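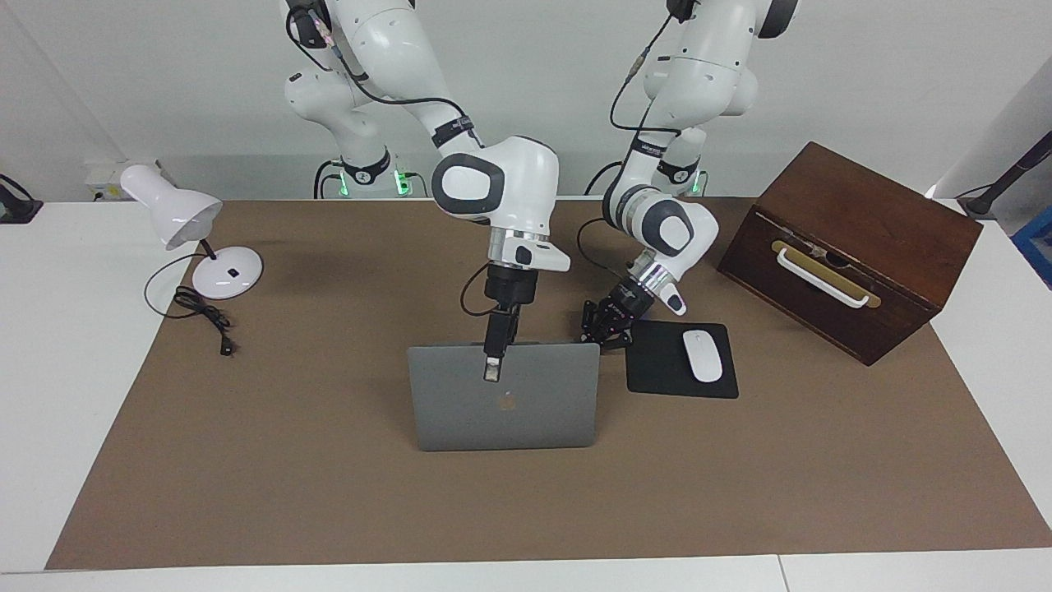 Leritz Desk Mat, large, brown: four months of use

The Leritz is a polyurethane mat with a cork backing, sold in three sizes. I bought the largest, 1545 by 800 mm, to cover a table with a soft finish that picked up dents from keyboard feet. It ships rolled in a cardboard tube. The curl at the short ends took two nights under books to flatten, and one corner still lifts slightly in dry weather.

Thickness measured 2.1 mm at the center and 2.0 mm at all four corners, so the calendering is consistent. The edges are cut and left raw - no stitching. I prefer this, as a stitched border presses into the forearm. The older Prironness mat I used before had one, and it frayed by December.

Grip is good. A laptop stays put when the lid is opened with one hand, and the cork does not creep on varnish. On bare glass it does.

An optical mouse tracks on the surface but skips on fast diagonal moves. I keep a separate pad on top for that reason. Coffee wipes off if caught early. Ballpoint ink does not, and the Rarance cleaner suggested on the care card left a dull patch the size of a coin.

Price was $92 from Beyene, shipping included. The Prironness in a similar size is now $142 and lies flatter out of the tube. For a fixed desk I would buy the Leritz again. If the mat has to be rolled up and put away every evening, get something thinner.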